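Bamow Working Practice Code for Hand-Held Gripper Recording
Progress report to the programme manager, second period, to the end of June

Prepared by Noemí Palacios, with comments from Damián Contreras on sections 3 and 4

1. Where we are

The code now has 24 clauses in draft. Clauses on operator safety, session length and consent were agreed in the first period and have not been reopened. This period went on the clauses for bench work: how a task is set up, how the grippers are checked, what gets written down and when a recording should be rejected.

We have 2,856 recordings logged against the draft, out of the 4,000 in the work plan. We expect to reach the full number in the next period if the second bench at Flilanis stays available in the afternoons.

2. Bench trials

The trial task for this period is transfer of small dry goods, using pale plastic trays and an upright tube on a base. Kidney beans and mung beans are the standard materials. They were chosen under clause 9, which asks for materials that differ in size and colour and can be bought again anywhere without a specification.
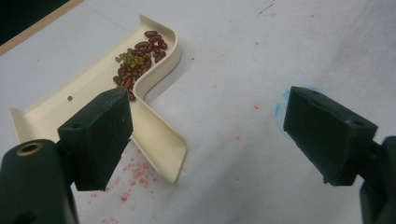 Clause 11 deals with the work surface. The first draft said only that the surface should be clean, and the two sites read that differently. Flilanis wiped the bench between sessions and left old marks alone. Mockus replaced the top sheet whenever it was marked. The revised wording allows permanent staining provided that it is noted on the session sheet, that there is no residue that could move or stick to the material, and that the same top is used for the whole of a task series. Mockus has accepted this and will stop replacing sheets mid-series.

Clause 12 covers starting positions. Operators may vary the position of trays between recordings, and are asked to do so, but may not move them by hand once recording has started. Loose material on the bench at the start of a recording is to be put back in a tray or removed.

3. Gripper checks

The daily check is now a single page. The operator looks at both finger pads for wear, tries every fastener on the linkage with the correct driver, opens and closes the gripper fully and compares the reading with the Handix reference block. It takes about five minutes. Light scratches on the pads are acceptable. A pad that is chipped or has worked loose is changed before the session begins, and the change is entered in the log with the time.

Damián asked for a further rule on mixed pads. We had no clause preventing an operator from fitting one new pad against one worn pad, and on a rigid tube the grip closes unevenly when that happens. Clause 15 now requires pads to be changed in pairs.

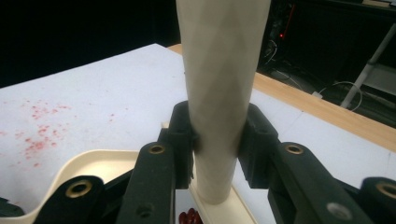 Clause 16, on grip height for upright objects, is the one we have argued over most. Flilanis wanted a fixed height marked on the object. Mockus wanted no rule at all, on the grounds that a fixed height teaches one habit. The current text sets no height but says the operator should hold the object firmly enough that it does not turn in the pads, and should not press it down into its base. Both sites are working to this text until the review.

4. Rejected recordings

We set aside 375 recordings this period. The largest group failed on paperwork, mostly session sheets with no entry for the pad check. The next largest failed because a hand came into view during the task. A smaller number were rejected for spilled material that was not recorded, and Damián thinks these should be kept and relabelled. A spill is a normal outcome and clause 19 as written discourages operators from reporting one. I agree with him and have redrafted the clause so that a spill is logged and the recording kept. We have not yet gone back through the earlier rejections.

5. Problems

Lighting at Flilanis is uneven across the bench. Clause 7 asks for even light over the working area and the site does not fully meet it. A second lamp has been requested. Until it is fitted the site records a departure from clause 7 on each sheet.

The Handix blocks for Mockus arrived late, so its readings for the first part of the period were taken against a steel rule. They are marked as such in the log.

6. Next period

Finish clauses 20 to 24, which cover storage, naming and handover of recordings. Recheck the spill rejections. Hold the joint review of clause 16, provisionally on a Wednesday, with one operator from each site present. No change to the budget is requested.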